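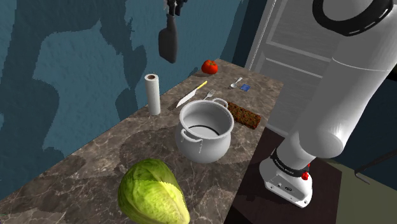

Hondamari Choral Society
Minutes of the summer meeting, Jun 14, 2019, held in the upstairs room at Endale

In the chair: Ea Egilsson
Minutes: Ingvar Norðdahl
Apologies were received from four altos and the whole of the Vastemen carpool, who were stuck behind a tractor and got to us in time for item 4.

1. Minutes of the last meeting
Agreed, with one correction. The piece we dropped from the winter programme was the second carol and not the third. The third went very well indeed!

2. The spring concert
Ea opened by saying how proud she was of everyone, and there was a good deal of clapping before we got any further. We sold 55 tickets at Vastemen, our best there yet, and the tenors held their line all the way through the slow movement (we have waited years for that). Several people said the interval was too short to get a cup of tea and drink it. Agreed to allow longer next time.

3. Money
The balance stands at 1000 pounds after hall hire and the piano tuner. Ingvar proposed setting aside 50 pounds for new black folders, as the old ones shed their spines on stage. Agreed with great feeling from the sopranos.

4. Autumn programme
A long and very happy discussion. Ea played us part of a set of sea songs arranged for four voices, and half the room was humming along by the second verse. The basses have a proper tune in it, too. There was some support for repeating the harvest anthem, but most felt it could rest for a year. Agreed to learn all 7 sea songs and choose the running order once we know which ones suit us.
Action: Ea to order copies. Ingvar to ask if the Wanero choir would lend us theirs in the meantime.

5. Joint evening with Wanero
Wanero have invited us to sing with them in January, and the answer was a very loud yes. They have a bigger hall and a far better piano. We would do one half each and finish with something together. Lifts will be needed, so please put your name on the sheet by the door if you have a spare seat.
Action: Ingvar to write and accept.

6. Rehearsals
We start again in September at the usual time. Warm-ups will begin promptly, and latecomers are asked to come in by the back door so the front rows can keep their eyes on Ea. Pencils, please, everybody!

7. Any other business
A green scarf and a pair of reading glasses were left at Vastemen. Ingvar has both.
It was asked if we might try singing outdoors one evening while the weather holds. Lots of enthusiasm for this, and Ea will look at the garden at Endale and report back by email.

The meeting closed with a round, sung twice as the first go fell apart in the middle. Next meeting to be fixed at the first rehearsal.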